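3.2 Trespass charges on residential streets

The second group of files concerns criminal trespass. The charge is often confused with burglary's lesser forms, yet it turns on a narrower question: whether the accused had notice that entry was forbidden. We reviewed 660 closed misdemeanor files from the Pomville municipal court, of which 300 listed a residential street as the place of arrest.

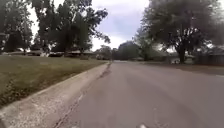 Figure 2. Residential street with curb and gutter.
Stindetti Center for Court Studies, Department of Criminal Procedure

Notice was proved in one of 2 ways. In the first, an owner or tenant had spoken to the accused before the arrest. In the second, the state relied on a posted sign or a fence. Files of the second kind were dismissed more often, and the dismissal orders tended to be short. Judges wrote that the sign could not be read from the point of entry, or that the fence did not close off the side of the lot where the accused had walked in.

Counsel was appointed late in many of these cases. Where the accused first met a lawyer on the day of the hearing, pleas were common — even in files where the police report did not mention notice at all.
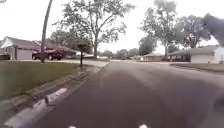
The fine on a plea also varied widely. The highest in the sample was $3000, entered in a file with no record of a prior warning. We coded fines from the final order and left out court fees, following the method used in the Trutum survey of traffic pleas (Huỳnh, Section 4). Files in which the order and the docket sheet disagreed were read again by a second coder, and the order was taken as correct unless it had been amended.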